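# Massivholzplatte Tufa, Ahorn

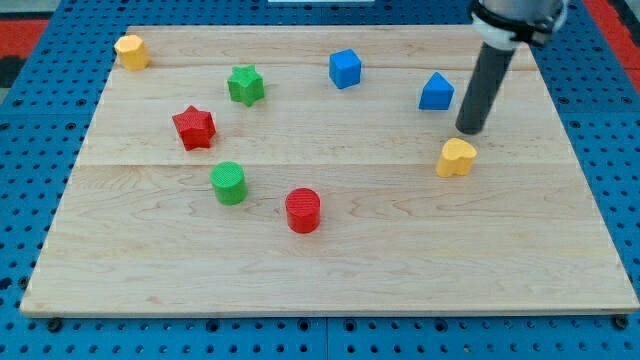 Meron Hailu

Die Platte Tufa ist für Werk- und Lehrräume bestimmt und wird von Dralville einbaufertig geliefert. Die Stärke beträgt 24 mm. Farbunterschiede und dunklere Streifen sind bei Ahorn naturbedingt und stellen keinen Mangel dar.

**Lieferumfang**

- Platte, Kanten gefast
- Befestigungssatz Pramton
- Pflegeöl Trusto, Erstausstattung

Vor dem Einbau ist die Platte bei mindestens 18 °C flach zu lagern. Die Oberfläche ist jährlich nachzuölen; scheuernde Mittel sind nicht zulässig. Für Schäden durch stehende Nässe wird keine Gewähr übernommen. Sondermaße sind bis 3.000 mm Länge lieferbar und schriftlich anzufragen.

Stand: 11. Januar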